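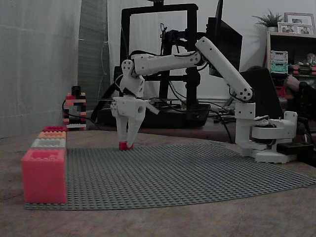
Robot arm with a small red LEGO brick, just over the baseplate.

Songwriting for Performers, Week 4
Verses, pre-choruses and the trouble with second verses

Hi all. These are the notes from class, tidied up a bit and with the two things I forgot to say put back in. If you missed the session, read through and then do the exercise at the end before April, when we start pairing up for the Sitholm showcase.

1. Where we left off

Last week was all choruses. Most of you now have one you like, and several of you have a chorus you like so much that you don't want to write anything else around it (I know the feeling!). A chorus you've been singing in the shower for seven days starts to sound complete, and then you sit down to write a verse and everything you come up with feels like waiting in line.

So this week we stay out of the chorus altogether. You can keep it on a scrap of paper next to you, but please don't touch it.

2. What the first verse has to do

I think of the first verse as the bit where the listener figures out who is singing and who they're singing to. It can do other things as well, but if I get to the end of eight lines and I still don't know whether this is a breakup song or a song about your hometown, I've usually stopped listening to the words and started listening to the drums.

Some practical points:

Start lower than you think. If your chorus tops out on a B, try keeping the verse under an F sharp. A lot of the lift people hear in a chorus is just the singer moving up a few notes, and if you've already used those notes in line two you've spent them.

Use shorter notes. Verses can be talky. Say the line out loud at normal speed, tap the table where the stresses fall, and write the melody on top of those taps. If you have to lean on a word like "the" to make the tune fit, change the tune or change the line.

Put a real object in the first two lines. A bus ticket, a coat, a neighbor's dog. I had a student in the evening group who opened with "I feel so lost without you" for three drafts running, and then changed it to a line about still having the other person's spare key on her ring. Same song, same chords, and the whole room sat up.

Leave gaps. Singers who also play guitar tend to fill every beat (me included), and then there's nowhere to breathe. Two beats of rest at the end of a line is fine. Four is fine too.

3. The pre-chorus, if you want one

You don't need one. I'll say that first. Plenty of songs go straight from verse to chorus and are better for it.

When a pre-chorus helps, it's usually because the verse and chorus sit on the same chords. Those four to eight bars give you somewhere else to stand for a moment. The easiest trick is to leave out the home chord. If your verse goes C, A minor, F, G, try a pre-chorus that sits on F and D minor and ends on G, and don't let C come back until the first word of the chorus. Play it both ways, once with the C and once without, and you'll hear it right away.

The other thing you can change is the length of the lines. If the verse lines are long, make these short. If you've been rhyming every other line, rhyme every line. It speeds things up without anyone touching the tempo.

Quick example from my own drawer. I put out two versions of the same song a year apart, one with a pre-chorus and one without. The first had 2,270 plays by the end of its first summer and the second had 2,338, so the listening public was no help at all. I prefer the one without. My sister prefers the other one and she's still right about the bridge being too long. 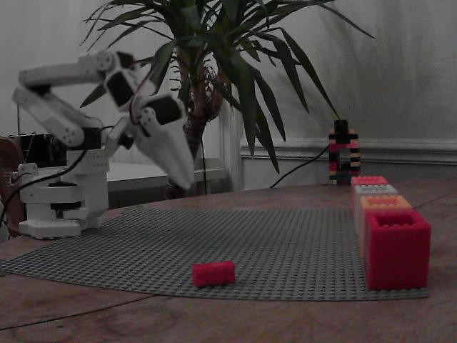
Gripper pointing down, with the gray Lego baseplate on the tabletop.

4. Second verses

OK, the hard part. The second verse is where most songs sag -- you've introduced everybody, you've had the big chorus, and now you're back at the beginning with the same tune and no news.

We tried four ways around it in class:

Move the clock. Verse one is last winter, verse two is tonight. You can do it with a single word.

Move the camera. Verse one is in the kitchen, verse two is out on the street looking up at the kitchen window.

Change who gets talked about. If verse one is all "I," try verse two with mostly "you." Go easy on this one, it can turn into a list of complaints.

Cut it in half. Four lines in place of eight, then straight back into the chorus. This is my favorite fix and I use it far too often. It's also very handy live, where a long second verse is when people go to the bar.

Somebody asked whether the melody has to be identical the second time around. No. Keep the shape, and let the ends of the lines wander if the words need them to. I'd keep the opening line close to the original so people know where they are.

5. Word counts, since it came up

I went through my own finished songs one evening and counted. Most of them land around 200 words if you only count the chorus once. The wordiest is just over 400 and I run out of breath every time I sing it. None of this is a rule! But if your draft is at 400 and you can't say what the third verse is for, try singing the song without it for a few days.

6. Listening back

Record everything, even the bad passes. A phone on a music stand is plenty. If you're using Vesix on the lab computers, save under your own name and not in the shared folder, as we lost two demos that way in the fall. The practice rooms at Pastcombe are open until 10 p.m. and the one at the end of the corridor has the piano that stays in tune. The upright in the Ranjbar room is a quarter tone flat, so don't write on that one and then wonder why your chorus feels so comfortable.
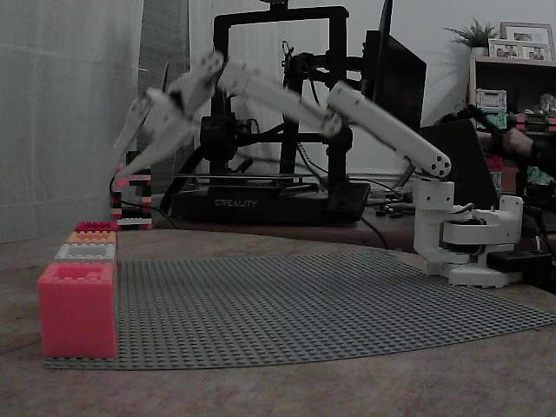

White gripper and a stack of colored blocks.

When you listen back, do it once without the lyric sheet. Write down the words you remember afterward. Whatever is on that list is what the song is about so far, and it may surprise you. I did this with a tune I thought was about forgiveness and all I'd written down was "parking lot."

7. For next time

Write a first verse of eight lines for the chorus you already have. Then write two different second verses, using two of the four methods above, and bring both. Rough is fine. Chords on paper or in your head, I don't mind, but know what key you're in.

If you play with a backing track, bring it on a stick as well as on your phone. The cable in our room only works when you hold it at an angle.

We'll hear five people per session, going down the sign-up sheet on the door. If you want to sing someone else's verse, ask them first. And bring water, please, the fountain on our floor is still out.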